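FOR IMMEDIATE RELEASE
Jul 31, 2026

Drulteo Brings Its Grown-Up Dating and Relationship Weekend Back to Contreras Hall

Drulteo, the weekend of talks, classes and dancing for adults who want to get better at love and sex, is coming back to Contreras Hall next March, and this time it has the whole building! Doors open Friday at 7 p.m. and the last class lets out Sunday afternoon.

The program has grown to 48 sessions, from a beginner's class on asking for what you want (always the first to fill up) to a long, frank panel on opening a marriage after many years together. Last year's event drew 404 people, couples and singles both, and a lot of them wrote afterward asking for more time to talk between sessions. So the breaks are longer, the coffee is free, and the old balcony bar will stay open all afternoon.

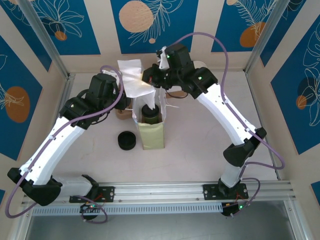 "We had people in their twenties sitting next to people in their seventies, and they were swapping notes," said founder Olga Cordeiro. "I've been doing this a long time and I still go home with a full notebook. I can't wait to get everyone back in the room."

Cordeiro will open the weekend with Rigoberto Jaramillo, the counselor behind the Plikitz talks on jealousy. Their Saturday class, "Yes, No, Not Tonight," mixes short role plays with plenty of laughing, and anyone who would sooner watch than take part is welcome to do just that.

Also new is a quiet floor, with soft chairs, a lending shelf of books and two counselors on hand. Fulgencio Ventura will run a drop-in hour there for people coming back to dating after a divorce or the death of a partner. He ran a smaller version last year that spilled out into the hallway.
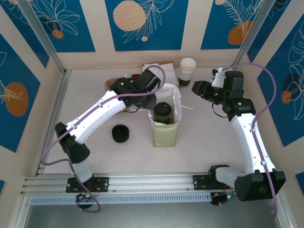

Two robotic arms, with one black gripper lowered over a white paper bag.

Saturday night belongs to the dance. Wenceslao Salinas and his band Gatov will play two sets of boleros, slow soul and old disco, with a lesson beforehand for anyone with two left feet. Dress up as much or as little as the house rules allow (they're posted at the door, and they're friendly). Phones stay in the coat check on the dance floor level.

Drulteo is open to adults 21 and over, and photo ID is needed at the door. Weekend passes cover every class and the dance. A block of 200 passes will be held at a lower price for first-time guests.

Press passes and interviews: Hermenegildo Nava, Drulteo press desk, Contreras Hall

###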